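Part 4: Folding the cloths

I put this part after the washing chapter on purpose, so if your Okier cloths are still damp, go back and hang them up for a bit. Folded damp, they get that cupboard smell and you'll be washing the whole lot again (ask me how I know!).

1. Clear a flat, smooth surface a good bit bigger than the cloth. I like a plain white tabletop for this, as any crumbs or pet hair show up right away.

2. Lay the cloth down with the print facing up. Don't worry about getting it straight yet, just get it down.

3. Find two corners on the same side and hold one in each hand. If one end has bunched up, let go of it completely and find the corner again — tugging on a wad of fabric only makes more creases.

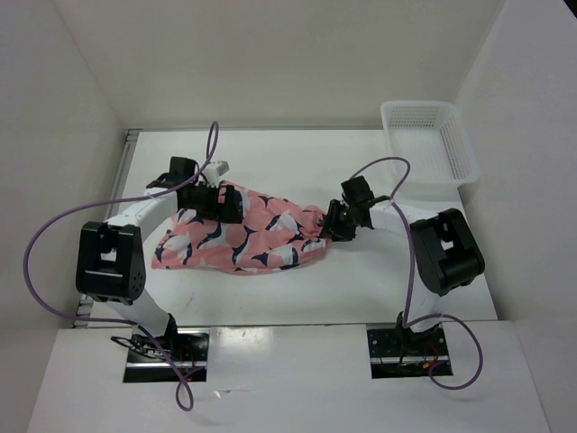 4. Lift that side a little, pull gently until the edge between your hands goes straight, and set it back down. Do the same with the opposite side.

5. Smooth from the middle out with your flat palm. Small ripples are fine, but a deep fold left in now will still be there in May.

6. Bring the top edge down to meet the bottom edge, then fold left to right. Smooth again and fold once more if your shelf is narrow.

Note: With the big prints, whales and so on, the pattern won't line up at the fold. Go by the edges and ignore the animals. Leonie Thaler wrote to me about this after spending a whole evening matching tails!

Caution: Please don't iron over a crease to "save" a bad fold. Shake the cloth out and start again from step 2.

Stacking and storage are in Part 5.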